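Drulteck Opens Planning Service for Companies Buying Their First Two-Arm Robot Table

Drulteck is happy to announce that its equipment planning service, offered jointly with Weltine, will open to new customers in July, and we could not be more pleased to share it with the many small kitchens and caterers who have written to us over the past year!

A planning visit starts with the everyday job you want done, such as setting a tray with a plate and utensils, and works back from there to arms, table, cabling and floor space. 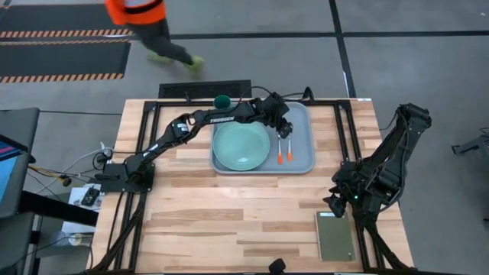
What the Budget Covers

"People come to us with a price for the arms and very little else," said Teodora Angelovski, who leads planning at Drulteck. "We like to sit down with them and talk about grippers, spare parts, training hours and, yes, the trays and cups too." Each customer receives a written budget and 46 hours of support.
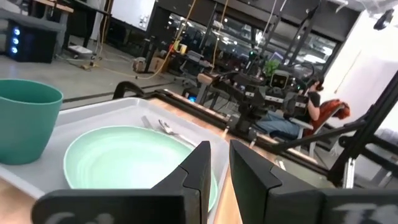 Do we have to buy the equipment from Drulteck?
The plan is yours to keep, and you are welcome to take it to any supplier you like.

Contact: Attila Bíró, Drulteck press office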